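Utlow Film Society
Minutes of the meeting held on Feb 28, 2022 in the upstairs room at the Drurnex

Present: Suha Nimri (chair), Hadi Karaki, Timo Ackermann, Hamdia Worku (minutes) and a very welcome number of ordinary members
Apologies: Abelardo Alvarado, who is filming in Resden until the end of the week and sends his love to everyone

1. Welcome

Suha opened the meeting at half past seven and thanked everybody for coming out on such a filthy evening. She said a special hello to those who had joined since Christmas and hoped they would not be put off by the stairs or by the length of our agendas, which had been remarked upon before.

2. Minutes of the last meeting

Agreed, with one correction. The film shown in January was the restored print and not the old one, as Timo had been at some pains to point out on the night. Hamdia apologised and has changed it.

3. Spring season

Hadi reported that the three titles we voted for in the autumn are all confirmed. The fourth, the Chin documentary, is still with the distributor, who has been perfectly friendly on the telephone but has not yet sent a price. There was a good deal of chat about whether to wait or put something else in its place. Several members spoke up very fondly for a musical, and one or two spoke up just as warmly against. In the end it was agreed to give the distributor another fortnight, after which Hadi may choose a replacement himself without coming back to the meeting.

Timo asked whether we might have subtitles on the English-language films as well as the others. This was supported all round and Hadi will ask for them when he books.
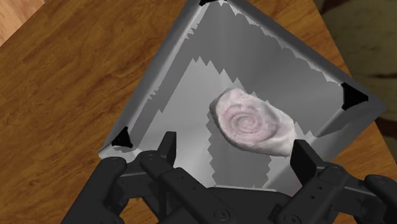 Hamdia wondered if the introductions before each film could be kept a bit shorter, as the last bus goes at ten to eleven and some people had missed the end of the December film. Suha took this in very good part, having given that introduction herself, and the limit from now on will be 4 minutes. Longer thoughts can be saved for the bar.

4. Visit from Abelardo

Abelardo has offered to come and talk about his part in the television serial he has been making, once he is allowed to say anything about it. He thinks July would be safe. He would like to bring a short clip and answer questions, and he asks for no fee, only his train fare and a decent supper. The meeting was delighted. Suha will write to accept, and Timo will find out if the big hall is free, as we would surely fill the upstairs room twice over.

There was some discussion of who should interview him on stage. Hadi was proposed and went rather pink, but said he would do it if he could see the questions first.

5. Money

The balance stands at £1159 after paying for the hall and the January licence. Hadi asked that £300 be set aside for the July evening, to cover the bigger hall, the supper and printing. Agreed without a vote. Membership is now 31, and Suha said how lovely it was to see it creeping up again after such a long quiet spell.

6. Awards night

The usual get-together will be held at Suha's house, with the prediction sheets handed out at the door. Please bring something to eat or drink. Timo won last year and has promised to bring back the cup - he thinks it is in the garage.

7. Any other business

A pair of reading glasses in a green case was left behind in January and is with Hamdia.

The poster in the library window is out of date. Hamdia will take a new one along when she returns her books.

Timo asked for it to be noted that the projector bulb has been changed. Noted, with thanks.

The meeting closed at ten past nine. Date of next meeting to be sent round by email.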